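Surkstead Community Help
Home and Household > Cleaning and Care

Cleaning fabric roses used in a reception area
Posted 21/08/2021 by Erzsébet Major

I am responsible for the front office of the Bivent residents' association, and I would appreciate guidance on the care of artificial flowers. The office keeps a number of single fabric roses in small containers on the reception counter and in the two meeting rooms. They are red, with fabric petals and green fabric leaves under the bloom, and they have been on display since the office reopened in June. The supplier's care card has been lost.

The roses have collected dust and lint, chiefly in the inner folds. A feather duster removes very little of it and leaves small fibers of its own behind. One member of staff has proposed washing all of them in the sink with dish soap. I am reluctant to approve this without knowing whether the color will hold, and whether the petals are likely to lose their shape. Several of the outer petals also have loose threads along the edge, and I would like to know if these should be cut or left alone.

We would prefer not to replace the flowers this year. Any advice on a suitable method, and on how often it should be repeated, would be gratefully received.

Hegedűs Interiors Desk

Washing should be treated as the last step and should not be attempted before a color test. Red dyes on fabric flowers are frequently unstable. Select the rose in the poorest condition, dampen a white cotton cloth with cool water, and press it against the underside of an outer petal for a full minute. If any pink appears on the cloth, the flowers should be cleaned dry only.

For dry cleaning, the following order is recommended.

Take the rose out of its container and hold it upside down by the stem. Use a hair dryer on the cool setting, at arm's length, and direct the air from the stem side toward the tips of the petals. Heat must not be used, as the petals are often held in the cup with hot glue.

Next, use a soft, dry makeup brush or a clean watercolor brush in the folds. Work from the center outward and support each petal from behind with a finger. Lint that has caught in the weave will not respond to the brush. It can be lifted with a short piece of low-tack painter's tape, pressed lightly and pulled away in the direction of the threads.

Finish with the green parts. The leaflike pieces under the bloom have serrated edges that hold fluff very well, and they are usually forgotten. 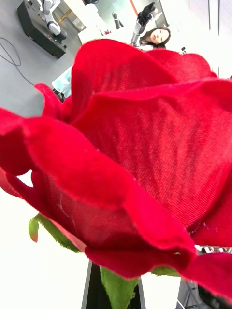 Loose threads should be trimmed with small, sharp scissors, close to the fabric. They should never be pulled. On a woven petal, one pulled thread can open the edge along its whole length, and the rolled rim will not recover its curve. Where an edge has already begun to fray, a very small amount of clear fray sealant may be applied with a toothpick — test it on a hidden petal first, as some products dry darker than the cloth.

If the color test is clean and washing is still considered necessary, dip the bloom briefly in cool water with one drop of mild soap, rinse it, shake it gently, and hang it head down in the shade until it is completely dry. Do not return a damp stem to a closed container.

For a public counter, a monthly pass with the cool air and a brush every third month should be sufficient.

dristport_lodger

We just put ours in a pillowcase with a cup of salt and shake it. Works fine on the cheap ones. Do it outside.

Front Desk, Dristport Hall

The salt method mentioned in the previous reply is in use at this hall as well, and it is satisfactory for smooth plastic flowers. We discontinued it for fabric roses. Grains remained between the petals and continued to fall onto the counter for several days.

We would add one point on placement. Our flowers faded on the side facing the window well before they became dirty. They are now rotated a quarter turn whenever the counter is cleaned, and the containers are wiped inside at the same time — dust settles there and is carried back up to the bloom each time the stem is lifted.

Erzsébet Major

Thank you for these replies. The cloth came away pink, so the roses will be cleaned dry. I have asked staff to leave the sink out of it.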